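Home | Programs | Reports | Contact

Progress report: Safe Practice Rules for Simulated Gripper Work
Submitted by Trenent to the Kudico fund, August

During this reporting period the project completed its first full draft of the practice rules for grasping trials carried out in simulation. The draft was circulated to the Rellent and Ibrahim sites and comments were received from both. Four rules were rewritten in response. The most significant change concerns when a trial may be recorded as a completed grasp. The sites had been using different definitions, and their results could not be compared. Under the revised rule, a grasp is recorded only when the part has been held clear of any surface for 30 simulation steps.

Simulated trials under the draft rules now stand at 506 against a target of 500. The set includes faceted parts of the kind held between two parallel fingers, where the clearance on each side is small and the rules on closing speed matter most.

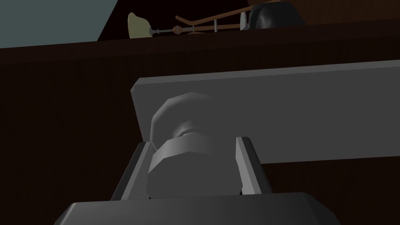
Must a site repeat its earlier trials when a rule is changed?
Only the trials affected by the change need to be repeated. The site keeps the earlier results on file, marked with the version of the rules then in force.

Work on the labelling rule is behind schedule. The Rellent site stores its scene settings separately from its trial logs, and the two must be matched by hand before review. Trenent has asked for a single record for each trial, showing the part, the gripper model, the lighting and the outcome. Ibrahim has adopted this format already.

Spending remains within the approved budget. No change to the funding agreement is requested. The next report will cover the independent check of the trial records and the remaining comments on the closing speed limit, which both sites consider too low for larger parts.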